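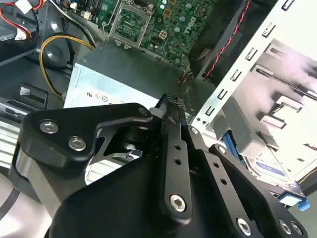

How do I get rid of an old desktop PC without leaving my files on it?

Take the drive out or erase it properly first, then take the computer to the electricals bay at your local tip or hand it to a reuse shop. Deleting the files and emptying the recycle bin is not enough. The files can often be brought back with free software.

Posted 9/14/25 in Home and Household
Viewed 2712 times

I am clearing my late aunt's house in Clatside and there is an old tower PC in the back bedroom, plus a monitor, a printer and a box of leads. The PC still starts but I don't know the password. She did her banking on it and there will be letters and probably tax papers. The house has to be empty by the end of the month.

I rang the council and they said they will take it, but the person on the phone couldn't tell me what happens to the data. A shop in Ginton quoted me 80 pounds to "securely process" it, which seems a lot. I would also like to keep any photographs if that is possible. I have never opened a computer.

3 replies

Reply from Colin Fothergill (marked as most helpful)

Don't pay the 80 pounds. You can sort this out in an afternoon, and the photographs are the part to do first.

You don't need her password to read most older drives. Once the drive is out you can plug it into your own computer with a cheap USB adapter and look through the user folders. The exception is if the drive was encrypted, in which case you'll be asked for a recovery key. Look through her paperwork for a long number written down somewhere, and check whether she had an online account that stored it.

In order:

1. Shut the PC down, switch it off at the wall and pull out every lead. Leave it for a few minutes.

2. Take off the side panel. On most towers it is held by two screws at the back and slides off. Lay the tower flat before you go any further. It is much easier to see what you are doing, and nothing can drop out onto the carpet.

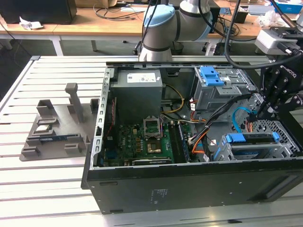

3. Find the drive. An older hard drive is a heavy metal block, usually in a cage near the front. A newer one may be a thin flat box. Some machines have a small stick-shaped drive screwed to the main board, so check for one of those even if you have already found another. Do not open the power supply for any reason.

4. Unplug the two cables from the drive, undo the screws and lift it out. Write her name and the date on it with a marker.

5. Copy off the photographs and anything the executor might want. Open a few of the copies to make sure they work.

Hang on to the drive until the estate is settled. I did my father's in August last year and we had to go back to it twice for bank statements. When everything is finished you can erase it or destroy it. With an old spinning hard drive, drilling through the platters is fine for household purposes. Wear goggles. For the newer solid state type, use the maker's own erase tool.

Also tell her bank, if you haven't yet. Having the computer safe in a cupboard doesn't close the accounts.

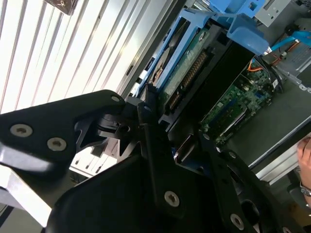
As for the rest of it, a PC with no drive is still worth something to a reuse shop. They can fit another one. The one on Kurtuluş Street in Ginton took ours, and the monitor, but not the printer. Ring before you load the car. Whatever they refuse can go in the small electricals bay at the tip, leads included. Take the ink cartridges out of the printer and ask where they want them.

Reply from padden_lass

If you go to the Padden tip you need to book a slot now, you can't just turn up. They let me in with a van but it had to be under 2 metres high. Monitors go in a different place from the PCs.

Reply from guest

just hit it with a hammer. my brother in law had an old one and he sold it for 300 though so maybe look on the auction sites first

Comment from the original poster

Thank you all. I have ordered an adapter. Her address book had a long number on the back page so I will keep that with the drive in case it is needed. Does anyone know if the reuse shop takes keyboards?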